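待客之茶，宜用小杯

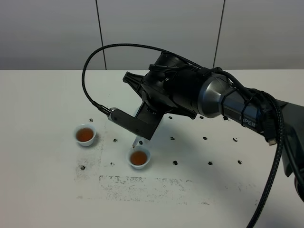
白色桌面上的两只白色小茶杯，杯中有茶。

近年来，各类机构在接待工作上多有改进，门厅、座椅、指示牌均有专人负责，唯独茶水一项，长期处于无人过问的状态。来客落座之后，递到手边的多半是一瓶冷水，或一只容量偏大的纸杯，杯中茶包的棉线垂在外面。此种做法简便，却难称得体。笔者认为，公共机构与企业的接待场所应当恢复以小杯奉茶的惯例，并将其写入日常接待规范。

首先应当说明，小杯奉茶并不等同于铺张。有意见认为，小杯须配茶盘、茶海、公道杯等一应器具，占用人力，也占用桌面。这一看法把茶艺表演与日常待客混为一谈。日常待客所需者，不过一壶、数杯，外加一张擦拭干净的桌子。杯子以素白为宜，茶汤的浓淡一望可知，杯沿有无茶渍、是否磕损，亦无从遮掩。素白杯子对清洗者的要求因而较高，笔者以为这正是它的长处。

Gidbridge 公司的接待室去年起改用小杯，笔者曾两次到访。该公司采购茶杯400只，分置于各楼层，由行政部门统一清洗和补充。接待室内不设茶艺师，由主持会谈的一方亲自斟茶。会谈开始之前，宾主之间有一段斟茶、端杯、略作寒暄的时间，为时不过两分钟，双方却因此得以从容进入议题。以往在同一房间内，来客往往尚未坐定，文件已经推到面前。

容量问题值得单独讨论。大杯的弊端在于，主人倒满一次之后便不再过问，茶由热转温，由温转凉，客人饮与不饮，无人留意。小杯数口即尽，续茶之事自然发生，主人须时时看顾对方的杯子。旧时所谓“茶七饭八”，讲的是斟茶只到七分，既防烫手，也留有续添的余地。这一规矩在大纸杯上几乎失去意义，在小杯上则仍然适用。

旅居本地多年的武田正信（Masanobu Takeda）先生曾撰文谈及此事。他主张会客时桌上除茶杯之外不宜再放他物，文件、手机及名片盒均应移至一旁，待茶过一巡再行取用。笔者对此大体赞同，但认为不必过于严格。会谈终究以议事为目的，将文件置于手边并无失礼之处，只要不压过茶杯的位置即可。杯子应放在客人右手前方，离桌沿一掌之距，杯与杯之间留出空隙，端取时不致相碰。

反对意见中较有分量的，是卫生与人手两项。就卫生而言，一次性纸杯确实省去清洗环节，但瓷杯经高温消毒后反复使用，在餐饮行业早已通行，并无理由认为接待场所不能做到。关键在于消毒须有登记，存放须有柜门，取用时手不触杯沿。凡做不到这三点的单位，应当先行整顿，暂缓更换杯具。就人手而言，Tralovden 办事处的接待岗位仅有2人，每日仍能维持小杯奉茶，其办法是上午集中清洗一次，下午三时再清洗一次，其余时间由使用者自行将杯子送回托盘。

还有一种意见认为，来客习惯各异，有人不饮茶，有人只饮咖啡，统一奉茶未必周到。此说有理，接待人员在斟茶之前理应先行询问。然而询问本身即是待客的一部分，目前许多场所连这一问也省略了。客人如不饮茶，以同样的小杯奉上温开水亦无不可，不必另取瓶装水打发了事。

茶叶的选择不必求贵。接待用茶应以滋味平和、久泡不涩为标准，乌龙、熟普或焙火较轻的岩茶均可列入。Woratby 茶行曾为数家单位试配接待用茶，先后提供13种样品，最后选定者多为中等价位。浓淡亦须留意，初次来访者的口味无从预知，第一泡宜淡，待其饮过之后再作调整。水温过高、杯壁过薄时，应稍候片刻再请客人端杯。

基于以上各点，笔者提出如下建议：凡设有固定会客室的单位，应配备素色小杯及相应的消毒、存放设施；接待规范中应载明由会谈主持人或其指定人员斟茶，不得以分发瓶装水代替；每年九月清点杯具时，凡有缺口、裂纹者一律停用。现有的大号纸杯可继续用于人数较多的讲座和培训，此类场合流动性强，不在本文讨论之列。

至于杯具更换的费用，各单位可在办公用品项下列支，分批购置，先从使用最频繁的会客室开始。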